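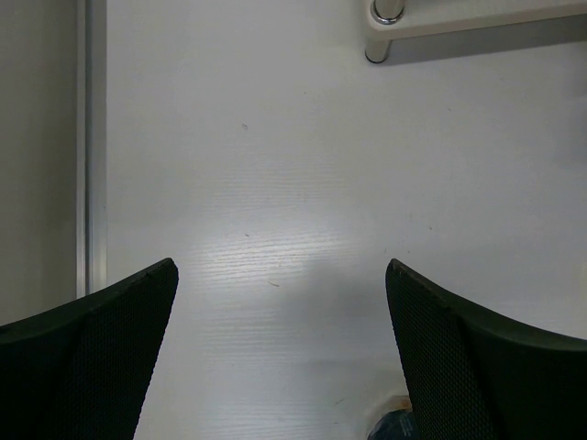 The gripper at Silov's Rankin shop let go when it shouldn't have, three times in one shift, and the third time the arm kept going with nothing in it. No one hurt. The cell lead, who asked to stay unnamed, is still annoyed. "It reported a good grip. It had air." We talked at the bench where the arm was stopped, fingers open over the white tabletop, and she kept going back to the mesh on the inside faces. That's the part that does the holding. "People look at the motor first. I look at the mesh."

The fault showed up at cycle 472, a bit after 2 in the afternoon. Packets, the slippery kind. The controller decides it has hold of something when the fingers stop short of fully closed, and a software update in May had loosened that limit. So a folded corner of wrap was enough to count. "A corner! You could pull it out with two fingers."

What worried her more was the stop. When the last packet slid out, the arm should of halted and waited. Instead it swung over to the drop point at full speed, opened, came back for another. An operator was reaching in for the one that fell. She hit the button herself. "I was maybe four steps away. I don't want the plan to be me, four steps away."

Trotent, who supply the control software, sent a patch the next morning. Did it help? "Some." She ran 1640 picks on it, slow, with the guard shut. 79 flagged as weak grips, all of them caught before the arm moved off. Under the old limit she figures most would have gone through as good.

The sister line at Jirnbridge has the same update and is down untill somebody checks it. Nobody there had logged a drop. She doesn't find that comforting. "They weren't logging drops at all."

Next job is a slip check in mid-air, not just at the pick. Also a light curtain on the open side, which she asked for last year. Quote's in, she says. Not signed yet.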